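Grenden shared workshop, bench 7
Safety check for the Mutar gripper pair, February
Checked by: Yusri Setiawan
Second reader: Syafiqah Halim

Mark OK, FIX or STOP for each point. If one point is STOP, the main switch stays off until Syafiqah or I sign it again. Please write a comment also when the point is OK, it helps the next person.

1. Main switch can be reached from both sides of the bench: OK
Comment: In January the drill stand was in the way. Prasetyo moved it next to the window and I hope it stays there.

2. Power supply cover closed, all four screws present: FIX
Comment: One screw is missing at the back. Same size as on the Yeoman lathe cover, we have a bag of them in the drawer under the vise.

3. Cables from gripper to controller have no cuts and no sharp bend: OK
Comment: The left cable was changed after 103 hours of work. The old one is in the box for scrap, please do not take it out and use it again.

4. Finger pads clean, fixed well, no tears at the rim: OK
Comment: I pulled each pad by hand with power off. On the right one I felt a very small movement, so I tightened it and pulled again. Now it is good. The grid on the inner side collects dust from sanding, so brush it before work and do not use solvent.

5. Nothing between the fingers before the power comes on: OK
Comment: This includes your own fingers. Aisyah asked me to write this in the list and she is right.

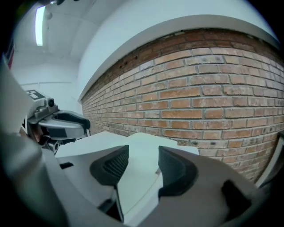 How often must the closing force be tested?
Every 27 hours of work, and again each time a pad or a spring is changed.

6. Closing force under our limit of 48 newtons: OK
Comment: I measured with the spring scale three times and the highest value is in the logbook. The limit is our own decision for this workshop, so please do not copy it for another machine.

7. Fingers open fully when the trigger is released: FIX
Comment: They open, but more slowly than last month. I think the return spring is tired. Sekar has ordered a new one from Stindness. Until it comes, use it only for light parts, nothing made of glass.

8. Camera mount tight, lens clean: OK
Comment: Only the lens cloth, please. Somebody used a shop towel last time and there were small scratches.

9. Markers flat and readable: OK
Comment: One corner was lifting a little and I glued it. After gluing we must run the calibration again, this was done at 18:20.

10. Bench top clear of loose screws, floor clear of cables: OK
Comment: I found two washers under the controller. They are not from the gripper, I checked against the parts list.

11. Eye protection at the bench, one pair for each person: FIX
Comment: We are short by one pair. Prasetyo will bring his from home.

12. Logbook filled in after the last session: OK
Comment: The handwriting is difficult for me. Block letters, please.

Result: may be used with light parts only. Points 2, 7 and 11 stay open. When you close a point, write your name next to it and leave my comment as it is.

Added by Syafiqah: I read all the points and agree. Point 2 is closed, screw is in.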